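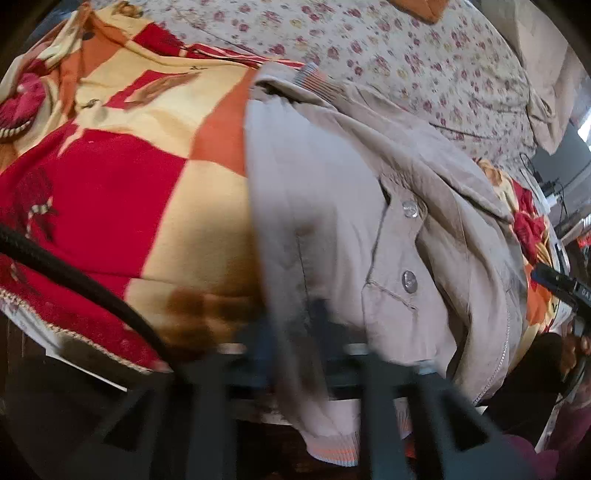 I started selling the Vetley snap press out of my sewing room because I was so tired of pliers. You know the ones -- you squeeze, you hope, and the cap goes on crooked. The Vetley is a bench press with a long handle, and it sets ring snaps, prong snaps and small eyelets with the same easy pull. If you've got a jacket like the beige-grey one with the round metallic snaps and the ribbed collar, that's the kind of front this press was made for. Soft fabric, two snaps in line, no puckering!

It weighs more than you'd guess from the size, so please put it on a solid table. I keep mine bolted to an old Buro desk and it hasn't budged since August. 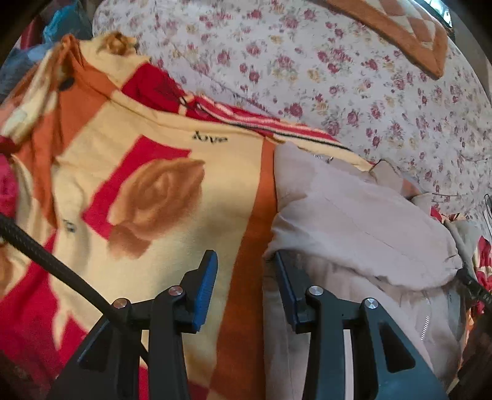 The dies twist out by hand, and you get two sizes in the box. Anything bigger you'll want to order separately (I stock the Doležal dies, which fit without an adapter). Norbert Hájek wrote to ask if it'll go through denim, and yes, it will, but punch the hole first and go slow over seams.

What's in the box:
Vetley press with handle
Two die sets
Hole punch die
Bag of 40 ring snaps, nickel color

Price: $92
Refill bag of 222 snaps: $18
Item no. 492

Orders ship from my place in Brornari, usually the next morning if you get them in before 3 p.m. Spare springs are in stock too -- just add a note at checkout and I'll drop one in.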